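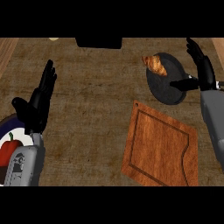

Compensation for flooded farmland should be paid by the field, and paid before the next sowing. The scheme covering the Undstead valley does neither. It pays by the holding, after an inspection, and 1,780 hectares were still waiting for a visit in July. A farmer in Miltow can lose every acre of barley and get the same flat sum as a neighbour who lost a corner of pasture. The forms are filled in at home, at a brown wooden tabletop with darker smudges and speckles in it, and then they go to an office in Cillgate that has 2 inspectors.
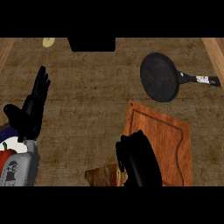
I would let the drainage boards certify the damage. They already walk the banks and know which ground went under. Ondieki, the seed merchant, has offered credit of up to 100 days, and that helps, but credit has to be repaid out of a crop that may not be there.

The ministry says that faster payment invites false claims. It could check a share of them afterwards and recover the money. Winter wheat has to go in by October, whether or not the inspector has called.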